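Posting this as a thread because my sister asked how I keep the front room decent and my answer got way too long for a text. So, the coffee table! A thread about one coffee table, sorry in advance.

1/ Background: we have the big dark wood coffee table, the shiny kind, the kind where you can see the ceiling lights in it. It came with the apartment in Neltley along with the damask sofas. I hated all of it for the first year and now I would fight a person for it.

2/ The trouble with a glossy table is that every single thing you put down on it shows up twice. One tissue looks like two tissues. A candy wrapper looks like a party. My mother-in-law sits down, looks at the table, looks at me, and says nothing (loudly).

3/ My old way was to carry stuff to the kitchen one handful at a time. Tissue, walk, bottle, walk, stop and look in the fridge, forget what I was doing, walk. It took forever and I never finished.

4/ New way: the wastebasket comes to the table. The little one with the bag folded over the rim. Bring it right up to the mess and everything goes straight in, wads of tissue, scraps of paper, the water bottle with the red cap, all of it. I don't know why it took me until my forties to figure this out.
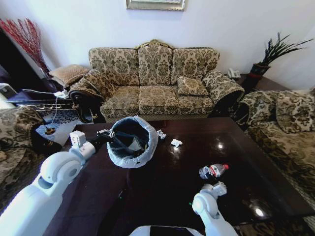 5/ OK, THE BAG. Fold it over the rim. Fold it way over, more than you think. If you leave just a skinny little edge, the first heavy thing you drop in pulls the whole bag down and then you're fishing around in the bottom of the bin, which is not how I want to spend my evening.

6/ I buy the plain white ones, a roll of 38 from Gulari. They're a bit too big for the basket and that's what you want, you need the extra for folding. The fancy ones with the drawstring slide right off, don't bother.

7/ Order matters, at least to me. I do bottles first because they roll. You go to grab a tissue, your sleeve bumps the bottle, and now it's under the sofa behind the fringe and you need a broom handle. After bottles I do the big paper, and I leave the tiny bits for the very end.

8/ (Yes, I know, recycling. Our building has one bottle bin downstairs by the mailboxes. I pull the bottles back out when I take the bag down. If yours is pickier than ours just keep a second bag going.)

9/ The tiny bits are the worst part. Little torn corners, crumbly stuff, whatever comes off the inside of a wrapper. Do NOT sweep them off the edge into the basket with your hand. I did that for years and half of it landed on the rug every time. Pick them up. It's boring but it's quicker than getting the vacuum out.

10/ Small things that aren't trash get pulled to one side before anything else happens. I once threw out an earring back, a real gold one, and went through a whole bag of used tissues at eleven at night looking for it. Found it, too! Never again though. 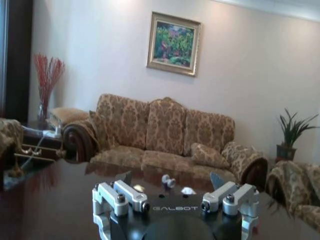
Same goes for anything little and shiny, coins, caps, keys, the tiny screw from somebody's glasses. It all goes in a saucer and gets sorted later. My saucer is one from the Pangilinan set my aunt gave us, the only survivor, so it finally has a job.

11/ Once the table is clear I wipe it. Barely damp cloth first, then a dry one right behind it, going the long way with the grain. If you stop in the middle you get a streak, and on this table a streak is visible from the hallway. I tried the Grena polish my neighbor swears by and it smelled lovely, but I thought it left a film. Might be me using too much.

12/ Then cushions. I'm not a cushion chopper, I just stand them up straight and put the small one back against the side it came from. Half the time I skip this step completely.

13/ The whole thing takes me 7 minutes if I don't sit down. If I sit down it takes 16, or it takes until tomorrow.

14/ And put the basket BACK. It's a visitor on that table, it doesn't live there. My husband leaves it up there every time and then we're watching TV over a trash can. 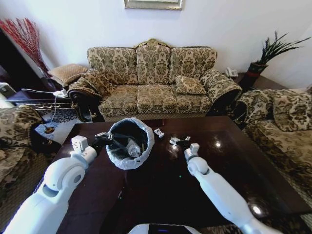 Mylene Manalo replied that she lines hers with two bags at once, so when she lifts the full one out there's already a clean one waiting underneath, and did I ever try that on a small basket?

15/ Mylene, I have not, and I'm a little mad I didn't think of it. My only worry is that two bags get slippery over the rim and the inside one slides down. Do you fold them together or one at a time? I'm going to try together first. Will report back after the cousins come over, there will be plenty to test it with.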